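## 4. Installing the Kairys storage utility

Complete Section 3 before continuing. The drive must be seated and visible in the BIOS. The utility runs on the Tarkside and Tarkside Guko boards only.

1. Download the installer package and unpack it to a local folder. Do not run it from a network share.
2. Close any program that has files open on the target drive.
3. Run `setup` with administrator rights.
4. At the **Controller** prompt, select the slot noted in step 3.6.
5. Select **Install**, then restart when prompted.

> **Note:** If the Controller list is blank, shut down, reseat the drive and repeat from step 3.

### 4.1 Creating a volume

1. Open the utility and select **Volumes > New**.
2. Enter a name. Names may contain letters, digits and hyphens. Spaces are rejected.
3. Set the capacity in GB. The minimum is 500 and the maximum for a single volume is 2000.
4. Leave **Block size** at the default unless the volume will hold a database.
5. Select **Apply**.

> **Caution:** Creating a volume erases all data on the selected drive. The operation cannot be undone once the progress bar appears.

The status field changes to `Ready` when formatting ends. Do not put the computer to sleep during formatting.
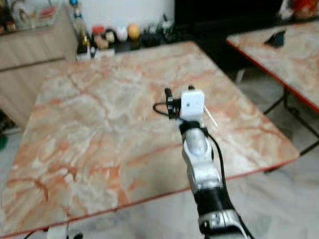 *Figure 4-1. Arm over table with marble-patterned top.*

### 4.2 Setting the usage alert

The alert writes an entry to the system log when a volume passes the set level. The factory setting is 99 percent, and a lower value is recommended for boot volumes.

1. Select the volume and open **Alerts**.
2. Enter a whole number in **Level (%)**.
3. Select **Log only** or **Log and notify**.
4. Select **Save**. No restart is needed.

Alerts set in firmware older than the March release are not carried over. Enter them again after updating.

### 4.3 Removing the utility

1. Export the volume table with **File > Export**.
2. Run `setup /remove`.
3. Restart.

Volumes stay readable after removal. Alerts stop. To restore the table later, see Section 7.2.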